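Subject: Re: [pornar-grads] what's in the fee waiver deal?

Hi all,

Catching up on the list after a long stretch at the table, and I'm so glad people are asking about this, so let me try to answer properly.

Yes, we have a tentative agreement on student fees! It covers every teaching and research assistant at Pornar on an appointment of 20 hours a week, and it starts with the fall term. The college will drop the lab fee and the activity fee completely and pay half of the transit fee. For most people that comes to 400 dollars a year that stays in your pocket. When we opened talks last November the answer on fees was a flat no, so I'm thrilled.

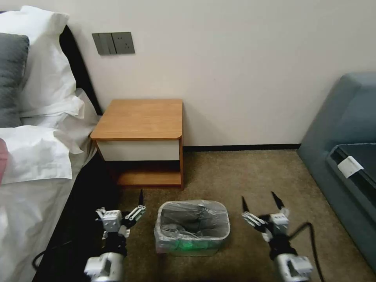 Bedside table, with switches and an outlet on the wall

A few things people have asked me in the hallway at Ngô Hall:

The international student fee is still in there. We pushed on it in every session and got a side letter saying it comes back to the table next year. I wanted more than that, and so did the rest of the team, but a signed letter gives us something to hold them to.

If you're on a split appointment (ten hours in one department, ten in another) you count as full. The first draft left that out and the folks at the Arnis campus caught it – thank you, thank you, thank you.

Summer appointments are not covered unless you also worked the spring. Read article 23 for the wording, it's short.
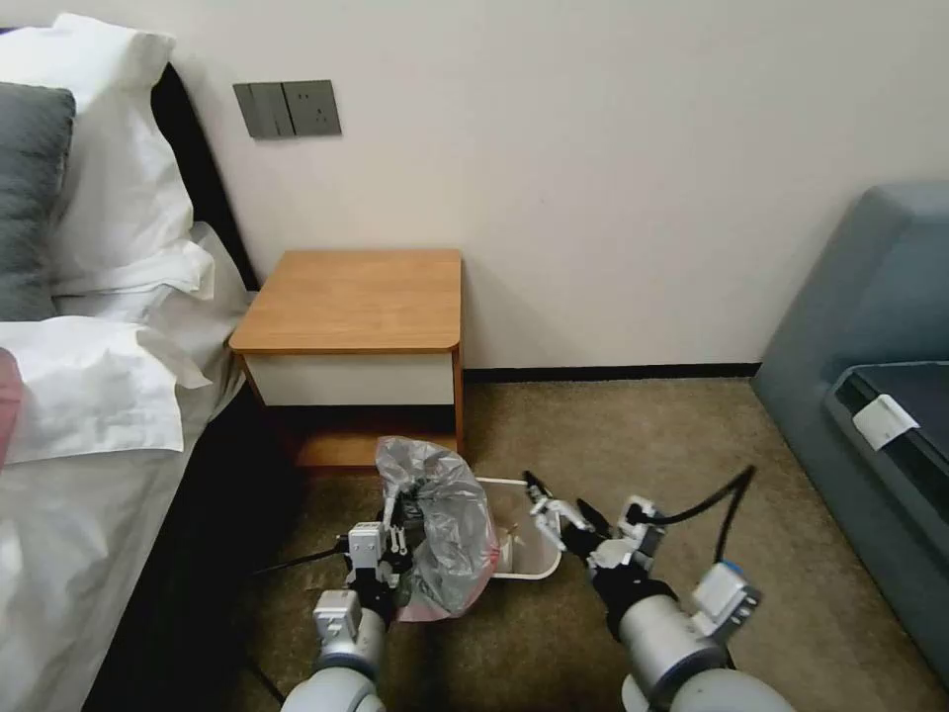 White bedding with a dark gray pillow

The other piece is the hardship fund. The college puts in 3000 dollars each term and we decide who gets it, with our own form and our own rules. I would love help writing that form! It should fit on one page and it should not ask people to prove they're miserable. The Latelov campus has run a fund like this for a while and they've offered to share their paperwork, so we don't have to start from scratch.

Voting opens as soon as the full text is posted. You need to have a signed card on file. If you can't remember whether you signed one, write to me off list and I'll look it up, or just sign another – duplicates don't hurt anything.

We'll do a read-through in the second floor lounge before the vote, page by page, with as many questions as you like. Bring your pay stub if you want to work out your own numbers. I'll bring the printed copies and a bag of pens.

More soon,
your fees rep on the bargaining team

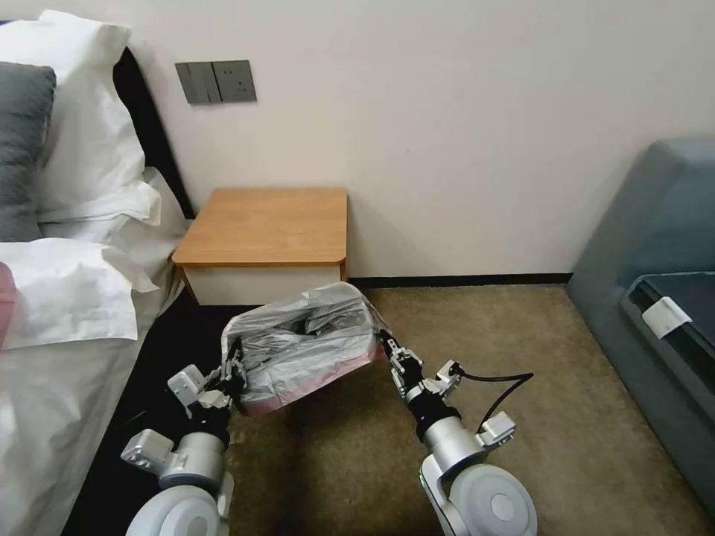

On Aug 1, 2018, a list member wrote:
> Does anyone know if the fee deal covers people who
> switch from TA to RA in the middle of the year? My
> department moves us around a lot and last time I got
> billed twice and spent weeks getting it fixed. I'd
> like to vote yes but I want to see that part in
> writing first. Also, is the transit thing for both
> campuses or only the main one?

P.S. on the message below mine: yes to the switch, it's in the second paragraph of the fees article. Transit is both campuses.

This site uses cookies to remember your archive settings. By continuing to browse you accept our use of cookies. OK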